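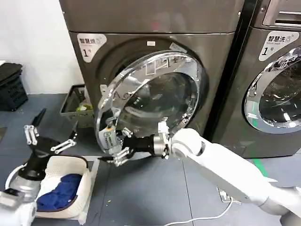 Re: [Imen-house] Laundry room, dryer 1

Sekar Siregar wrote:
> The label on the left one says 智慧烘, so that's the dryer, and 智慧洗
> on the right is the washer. Both are no. 1. If everyone leaves the
> dryer door open between loads, the drum airs out and the musty smell
> goes away. It worked in my old building. Can we all try it through
> January?

Thanks for sorting out the labels, Sekar. I put wet towels in the wrong one twice.

I'm not sold on the door, though. A dryer blows hot air through itself for 51 minutes. How damp can it be in there afterward? If anything wants airing, I'd say it's the washer - and that's the one with its door shut.

My money is on the lint filter. When did anyone last pull it out? Samer says "recently," and I'd like a month to go with that.

Also, the dryer door swings left, and I don't love the idea of it hanging open while people squeeze by with full baskets. Who pays for a bent hinge?

I'll go along with it for 3 weeks if the filter gets cleaned first. Otherwise we won't know which one did anything.

Mireille Bataineh
Apt. 37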